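Inicio Robótica Métodos Categorías Buscar Índice

Andari (método)

Andari es un método de aprendizaje por imitación para la manipulación con dos brazos, desarrollado por el laboratorio Videso. Su característica principal es que separa la política en dos partes: una decide qué brazo sostiene y qué brazo actúa, y la otra genera los movimientos. Ambas partes se entrenan con las mismas demostraciones, que una persona realiza por teleoperación.

El método se dio a conocer con la tarea Brosia, en la cual se manipulan vaporeras de bambú y su contenido. Esta tarea se considera difícil por el borde redondo de las cestas y por la oclusión — la pinza tapa con frecuencia el objeto que debe agarrar.

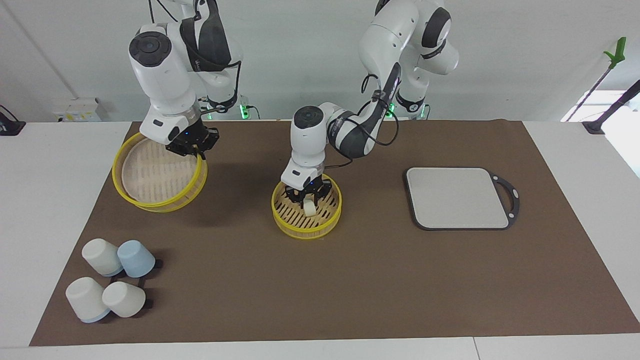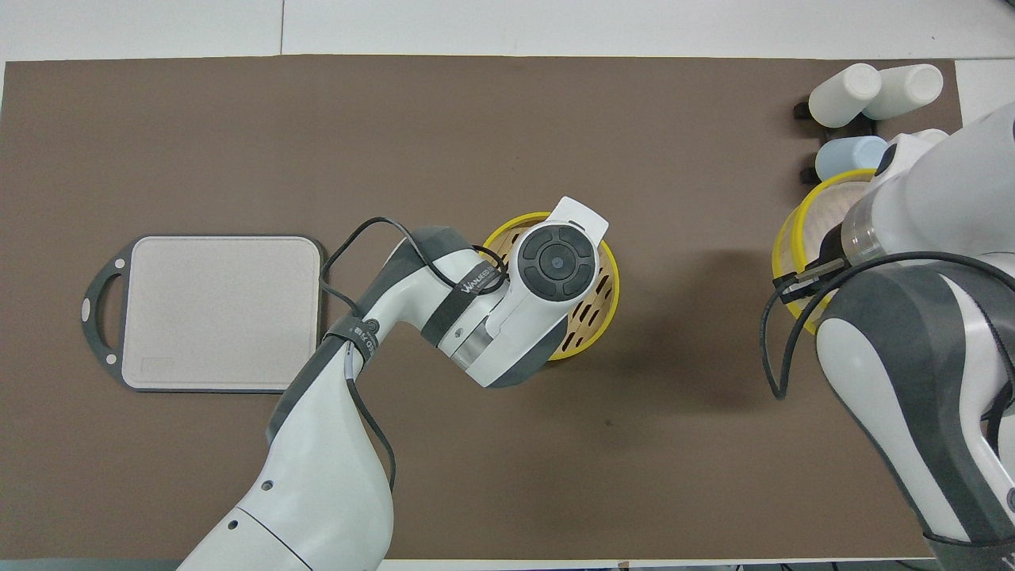 Brazos y vaporeras de bambú de borde amarillo, en dos vistas del área de trabajo.

Para el entrenamiento se utilizaron 60 demostraciones por tarea. La política recibe las imágenes y la posición de las articulaciones, y predice secuencias de 8 acciones, de las cuales ejecuta cinco antes de volver a observar. Con esta configuración, Andari completó 54 de 60 intentos en la evaluación publicada. El método anterior del mismo laboratorio, llamado Toma, empleaba una sola red para los dos brazos y fallaba sobre todo en el cambio de función entre ellos.

Limitaciones

Los autores señalan que el reparto de funciones se aprende para cada tarea y no se transfiere bien a otras. Tampoco se midió la fuerza de agarre, de modo que los objetos blandos pueden deformarse. Una versión posterior añade a la entrada la corriente de los motores, pero sus resultados con alimentos todavía no se han publicado.

Véase también: aprendizaje por imitación, teleoperación, manipulación bimanual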